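MODHAM, 10 March 2025 – Thibodeau Weather Watch today declined to endorse the seasonal rainfall outlook issued by forecasting firm Dranuvico, which promises a wet spring for the Undmont valley and an early end to the dry spell.

The group checked the firm's last outlook against its own gauges. Dranuvico called for 943 millimeters over the season. The Modham gauge caught 336.

"We have heard this one before," said Huguette Hawthorne, who runs the group's records desk. "A map with a lot of blue on it is not rain. I'd like to see the misses printed next to the hits."

Dranuvico says its new model draws on 2890 past storms. It has not said how many of them fell anywhere near the valley, which sits behind a ridge and often stays dry while the coast gets soaked. The group has asked twice for that list and is still waiting.
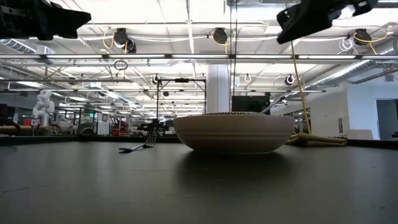 Rain readings in the valley come from nine gauges, all read by hand at the same hour each morning. Corina Furtună, who trains new readers, is just as hard on home-made figures. A wide, shallow bowl with a rounded rim may be fine for the table, she tells them, but it makes a poor rain gauge – drops splash out and the sun takes the rest. Readings from kitchenware are not added to the record.

The group will publish its own month-by-month totals in June, with Dranuvico's numbers beside them. Gauge readings are open to anyone who asks at the Modham office.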